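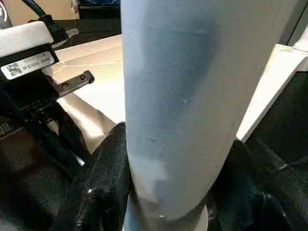 The ferry to Nurkunness takes long enough that you have read every safety notice twice, including the one about livestock. Yareli Montes has read them more often than anyone. She has guided walks on the island for nine seasons and still, she tells me over the noise of the engine, couldn't say where the second muster station is.

4 min read

June. Words: Yurii Dmytriv

Nurkunness is a long green island with a lighthouse at one end, a chapel at the other and one shop, whose hours are a matter of faith. The permanent population is 446. In the travel brochures it is "untouched", a word that makes Montes laugh hard enough to spill her tea.

"Untouched by what? They dug peat here for centuries. They moved the creek. There's a whole hill on the north side that's made of oyster shells, and visitors take photos of it and say how wild it looks."

She meets her groups at the jetty at 9.15 am, which is also when the boat unloads the bread, so the first lesson in local culture is standing aside for the bread. After that it's the coastal track to the chapel, lunch on the leeward side and back through the village. She will not be hurried. A man once asked her if there was a short version and she pointed at the boat.

The chapel is what most people come for. It holds 20 on a good day, provided they're fond of each other, and has a painted ceiling showing what the guidebook calls the miracle of the herring. Montes has her doubts.

"I've looked at that ceiling more than the bloke who painted it. Those are not herring. I don't know what they are. One of them's got eyebrows."

I looked, and one of them has got eyebrows.

We sat outside on the wall afterwards, out of a wind that had been following us since the lighthouse, and I asked her how she'd ended up there. She grew up inland, in Majimbun, where the nearest body of water was the council pool. She came to Nurkunness to cover a friend's job at the guesthouse for one summer. The friend never came back and neither did she. 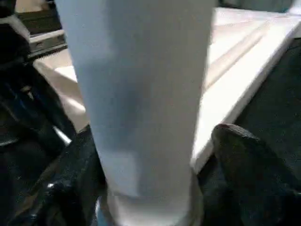

"I was a terrible chambermaid," she says. "But people kept asking me at breakfast where to go, and I kept telling them, and after a while the owner said I should either charge for it or do the beds."

She charged for it. The business is still just her, a whiteboard in the guesthouse hallway and a phone that gets reception on the third stair. She has turned down two offers to go in with a bigger operator, and she speaks of both with great politeness and no warmth at all.

Summer is the difficult part. On the busiest days 628 people come off the boats, comfortably more than live there, and all of them want a toilet. There are two. The island council has been discussing a third for as long as Montes has been walking past the proposed site, which has a sign, a tape barrier and a well-established family of ducks.

I asked whether she would like fewer visitors. She thought about it for most of a sandwich.

"I'd like them to stay the night. You get someone here for four hours and they've seen the chapel and bought a magnet. Someone who stops over goes down to the beach at ten at night when it's still light and there's no one else there, and they come to breakfast a bit odd. I like those ones."

A bed in the guesthouse is hard to come by, though there's camping behind the football ground if you don't mind being on the football ground. The island's highest point is 300 metres up, and she recommends it late in the day, with a jumper, in whatever weather you've been given. She does not recommend the café's fish pie, but asked me to be kind about it. The pastry was very even. 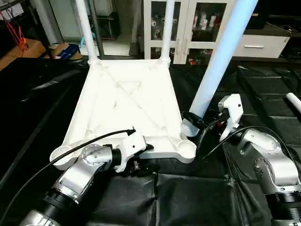 White plastic frame with poles at its two back corners

We walked back the inland way, past peat cuttings and a phone box now used for storing kayak paddles. Montes knew every gate and which ones lied about being shut. At the jetty a couple in matching raincoats asked her if there was much to see, and she told them no, hardly anything, they'd need at least three days.

The boat was late. She waited with me anyway, mostly, I suspect, for the newspapers.

Related

Prirnumis by slow train: nine hours, one sandwich
Where to stay in Majimbun when the pub is full
The Vulument caves, and why you should bring a hat
Island ferries: what the timetable means by "approximate"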